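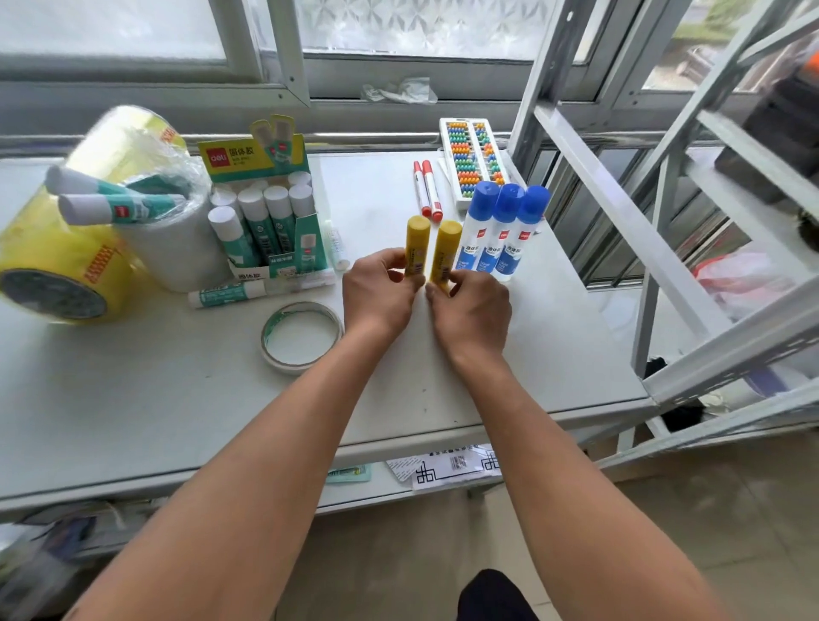
Glue sticks and liquid glue by the window.

Stationery display assistant (part-time), Marchetti, Grurnstead

Marchetti is looking for one person to help with the stationery side of the shop. We sell to schools, offices and anyone who runs out of tape, and the small goods need putting in order every day.

You would work 17 hours a week, mornings only, starting in June. Training takes 5 shifts and is paid at the full rate. 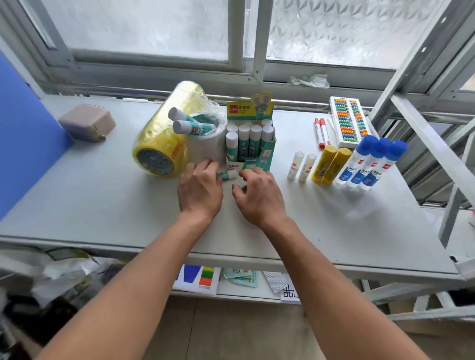
Most of the job is done by hand. Glue sticks go upright in their display box, caps up, and liquid glue stands in a row with the labels facing the customer. Packing tape is kept with the other tape. You would also count stock – we carry roughly 2,000 small items – and enter the figures in Mimar, our stock program.

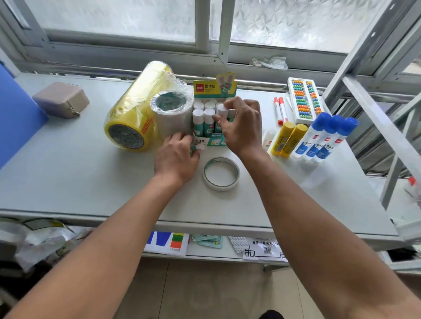 No shop experience is needed. We do ask that you are tidy, can stand for a few hours and don't mind doing the same shelf twice. Some reading of Chinese labels would be handy but we can teach you the ones that matter.
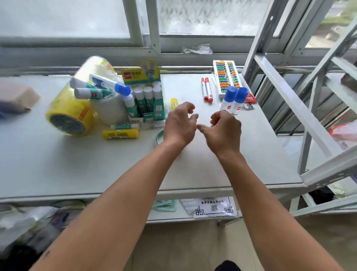
How to apply

Write a few lines about yourself to Assunta Ferraro and hand them in at the till, or post them to the shop. Please give a phone number and the mornings you can't work. Closing date: 31 May 2026.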